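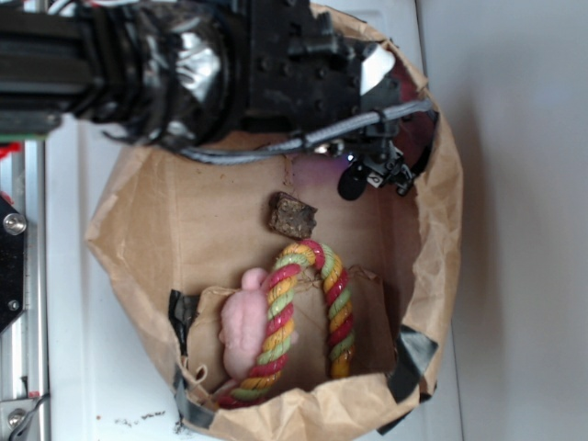

A packer at the Mullham depot objected to the word "contents" on our first form, remarking that a bag of pet toys is a few things that get in each other's way, and that the form should ask how they lie. The wording was changed before the April round. The answers to the new question make up most of this section.

Figure 3. Open brown paper bag holding a braided rope toy, a pink plush mouse and a small, rough-surfaced brown piece. The rope crosses part of the mouse.

4.2 Mixed items in paper bags

The Mullham and Kindton depots both switched from plastic pouches to plain kraft paper bags for small pet orders. We asked both to keep records for 2,000 bags in total. Of these, 1,685 had a complete form and could be used. The rest were missing either the item list or the note on how the items lay, and we left them out of every count below.

Items were sorted into three groups. Long items are ropes, tugs and wands. Soft items are plush toys of any shape. Small hard items are chews, dried treats and pieces of similar size, and the form did not ask packers to tell them apart. The group names are rough, and a thick rope toy could fairly be called soft. We put it with the long items because its length decides where it can go in a bag.

Bags with one item gave little trouble and are not discussed further. In bags with two or more items, the long item mattered most. A braided rope keeps some of its own shape when it is put in. In a bag too short for it to lie flat, it either stands up against the side or bends over on itself. Figure 3 shows a bent rope, in the form of an arch with its two legs running toward the near side of the bag. Packers wrote "arch", "hoop" or "horseshoe" for this shape, and we coded all three as bent.

A bent rope tends to share its space with whatever is next to it. The form had a box for "one item over another", and packers at both depots ticked it more often for bent ropes than for ropes lying straight. The usual partner was a plush toy. In Figure 3 the mouse rests against the left leg of the rope, with its head and ears pointing up. We coded this as a partial overlap, the middle of three levels. Full overlap was used only when the lower item could not be named without moving the upper one.

Small hard items were the least predictable. They take up almost no room and can be anywhere on the floor of the bag or in a fold of the paper. Color is also a problem with this group – a brown piece on brown paper is easy to pass over at the final check. The piece in Figure 3 is dark enough to stand out from the paper floor, and it lies just above the top of the rope's arch. Kindton packers said they had started putting small hard items in last for this reason, although the packing sheet still listed them first.

The state of the bag itself was recorded in one line. Grundeck, the supplier for both depots, ships the bags flat in bundles of 20, and they were opened by hand at the bench. We asked only whether the rim stood up, was turned outward or had fallen in. A rim turned outward leaves a wider opening, usually an uneven oval, and makes the floor easier to see. It also creases the paper, and a few packers complained that the top no longer folded over neatly when the bag was closed. Kindton asked for a taller bag, but none was tried during the study.

Coding was done from the forms first and checked against pictures where these were available. The two coders met after each batch of up to 40 bags to settle differences. Most of these concerned the line between "touching" and "partial overlap", and the Gashaw layout scale, which we took over for the levels, gives no rule for curved items. We used a simple one of our own. If any part of the lower item was hidden when seen from above, the pair was coded as an overlap, and otherwise as touching.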